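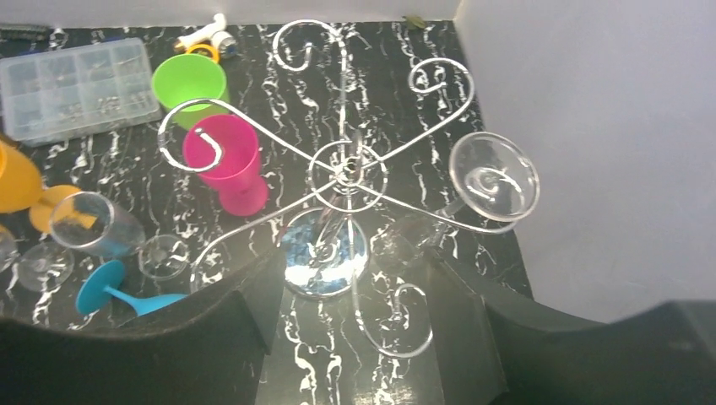
Workshop Notebook, Bondbridge Shared Workshop
Bench 2, arm project
Entry date: December 7, 2018
Entered by: Hagos Belay

Purpose of session

To continue the glass hanging trials on the scrolled chrome stand, using the finger profile adopted in October, and to record settings for members who will use the arm after this date.

Condition of equipment at start

The arm was homed twice. The second homing agreed with the first. The wrist camera was refocused by hand and its bracket screws were tightened. The Fostlow controller was started from the saved configuration, and no parameters were changed before the first trial. Cycle counter at start: 1,611.

Work performed

The stemmed glass is to be taken by the stem, raised, turned and brought to the scrolled arm from the side, so that the foot passes over the rod before the weight is released. Approach from directly above was discontinued in October and should not be resumed on this stand. The scrolls stand too close to the path of the left finger.

The cups and the remaining glassware are kept on the table during trials. Members have asked whether the surface should be cleared. It should not. The planner is required to work among other objects, and results from a bare table have been of little use to the project.

Two matters were noted with the camera.

First, the mirrored base of the stand returns a strong blue-white highlight. The exposure routine responds to it and darkens the rest of the view, and the stem of a clear glass is then difficult to separate from the black tabletop. Exposure was fixed manually at setting 846 on the controller scale. Stem detection was steadier afterward. The white veining in the tabletop still produces occasional false edges, mostly where a vein runs in line with a stem.

Second, the clear glasses give poor outlines when lying on their sides. The opaque light blue stemmed glass is found without difficulty in the same position. It is recommended that new routines be proven on the blue glass first and moved to the clear ones afterward.

Finger pads

The Konosex pads remain in use. The left pad shows wear at the inner corner and has been rotated end for end. Grip force was left as found. An attempt to lower it by one step was abandoned after the stem turned in the fingers during the lift. No breakage.

Software

The Bang motion script was edited to add a pause before release. The earlier version opened the fingers while the wrist was still settling. The edited script is saved under the same name with the letter b added. The original has been retained and should not be deleted until both have been run on the full set of glassware.

Counter at close: 2,334. This figure includes the unattended dry cycles run with empty fingers and should not be read as a number of glasses handled.

Outstanding

Replacement left pad to be ordered.
Matte cover for the mirrored base to be cut and tried. Card will serve for the first fitting.
Approach path for the left-hand scroll to be written. The pink cup is to stay where it is for this work.
Lid for the small hardware organizer to be located.

Arm parked and controller powered down at close of session.

H. Belay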